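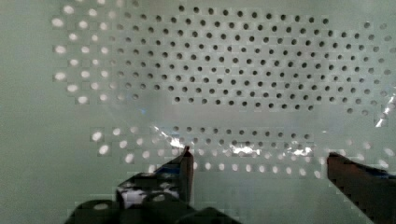
Noise and Your Apartment: Frequently Asked Questions

We get a lot of mail from renters who have been sold something that was supposed to make the neighbors quiet. Most of it didn't. These answers are what we tell people before they spend more money.

Will foam squares on the wall stop me hearing the people next door?

No. Foam soaks up some of the echo inside your own room. Sound coming through a wall goes right past it, because foam weighs almost nothing. If the box says "soundproofing," ask the seller what that word means and see how long it takes to get an answer.

What about perforated panels, the kind you see in offices and school gyms?

Same story, nicer looking. The holes let sound into whatever soft stuff is packed behind the panel, and the room gets less echoey. That can be worth having if you record voice or teach music at home. Put one up with nothing behind it and you mostly have a sheet with holes in it.

The package lists a rating. Doesn't that prove it works?

It depends which rating. NRC tells you how much sound a surface soaks up. STC tells you how much a wall or door blocks. Sellers love to print the first one and let you think it's the second. Also check what was tested. An STC number belongs to a full wall built in a lab, with every gap sealed, and your wall has outlets in it.

I was told the Zulstead curtain cuts street noise by 70 percent. True?

We asked 70 percent of what, and the store couldn't say. Heavy curtains take the edge off high sounds like voices and squeaky brakes. Trucks and bass come through pretty much as before. If you need curtains anyway, buy heavy ones. We wouldn't pay extra for the claim.

Does soundproof paint do anything?

It changes the color of the wall.

So what should I try first?

Gaps. Walk along your front door at night with the hall light on and look for light at the edges. Where light gets in, so does noise. A door sweep and a roll of weatherstrip cost less than any panel, and you can usually take them with you. Do the windows next, then the outlets on the shared wall (there are foam gaskets that go under the cover plate; turn off the power at the breaker first).

Is a white noise machine a scam?

Less than most things on this page. It doesn't block anything and the honest brands don't say it does. It covers up small noises so you stop noticing them. A cheap fan does the same job. Keep the volume low, and don't expect it to beat a drum kit.

Can I fix footsteps from upstairs?

From below, hardly at all. Footsteps travel through the building itself, and the place to treat them is the floor above. Thick rugs with a dense pad help a lot, but they have to be your neighbor's rugs. Some leases require them, so read yours and ask the landlord whether upstairs has the same clause.

Should I pay for a sound survey?

Maybe, if you're headed for a dispute or a big renovation. Be careful with free surveys. One reader in Sutness had a free visit that ended with a quote for 19 panels, all for a bedroom wall. The noise was coming in under the door.

My landlord offered to add drywall. Should I say yes?

Yes, and get it in writing. Extra weight on a wall does help, and it helps more when the new layer is sealed at the edges. Ask who pays if the trim has to be redone.

Do you sell or get paid for any products?

No. Udus, the tenants' group that runs this page, doesn't take ads or samples. We've been offered both.

How often is this page updated?

Every September, or sooner if enough people write in about the same gadget.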